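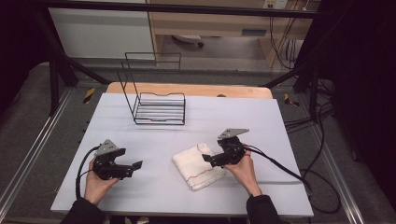

The invitation to Ollard's open day at Fultholm promised "a look at the future of household work", and fourteen of us from the members' list took the train out to see it. What we got was towels. The firm wants a machine that can fold and put away laundry in care homes and small hotels, and the morning was given over to how they teach it. A person sits at a white table with a black gripper in each hand and does the folding through those, so that the movements can be recorded and handed on to the robot later. Each gripper has a grey triangular plate on top and a cable trailing off it, and between them lay a white towel with a thin red line of stitching, already folded into a rough square. Very rough, I'd say. My mother would have sent it back.

I don't want to be unkind. The staff were friendly, the tea was hot, and Danuta Śliwiński, who runs the recording sessions, answered everything we threw at her without once reaching for a slide. But I have been going to these days for a long while and I've learned to listen for what gets skipped.

She told us they had 2357 folds on file. That sounds a lot until you ask how many different towels, and the answer was 39. How many people did the folding? She would have to check. Were any of them people who fold towels for a living? No, not yet, though they hope to bring in laundry staff in January. It seems an odd order to do things in. If you want to teach a machine a trade, I'd have thought you would start by ringing up someone who has the trade.

Several of us had a go. You squeeze to close the jaws and let go to open them, and that part you pick up in a minute. Getting hold of one layer of cloth and leaving the layer beneath alone is another matter. I managed it on my fourth try and felt rather pleased, and then dropped it. Danuta did a full fold while chatting to the back row and made it look easy, but she does it every day, and even she went back to straighten a corner.

After lunch came the robot, which they call Cropper. We stood behind a rope. Cropper was given a hand towel, laid flat for it, square to the table. It folded it in half, paused for long enough that someone coughed, and folded it again. There was applause. I clapped too, it would have been rude not to. Then a woman near me asked whether it could take one out of a basket, crumpled, the way towels come out of a dryer. We were told that this was "on the list". She asked where on the list. The answer went on for some time and I couldn't find a number in it.

The figure on the wall poster was a success rate of 78 per cent. I asked what counted as a success. Four corners within a set distance of each other, apparently, starting from a flat towel of a size it had met before. The number may well be right. I only wish the poster had said what it was a number of. I also asked what happens with the other 22 in every hundred, and was told that a member of staff would step in, so presumably a member of staff has to be standing there.

On price they would not be drawn. The software that turns the recordings into movements is called Kerna and will be rented by the month, the arms are bought outright, and there will be "a support package". A hotel manager in our group did some sums on the back of her programme and then put it in her bag without showing anybody.

What I did like was the recording side. The hand-held grippers are a sensible idea, since you can collect the movements without having a whole robot tied up, and Danuta was frank about how dull the work gets. They swap over after 50 folds because people get sloppy. She also said that the sloppy ones are kept out of the training set, but marked by hand, by whoever happens to be free. I would look hard at that if I were putting money in.

Ollard say they will hold another day once the laundry staff have been in. I've put my name down, and I have asked whether visitors may bring their own towels. Mine will be coming out of a carrier bag, in a heap. Anyone who wants to join the group booking should reply to this newsletter with their name and say whether they need a lift from the station at Fultholm, as the bus doesn't go past the site.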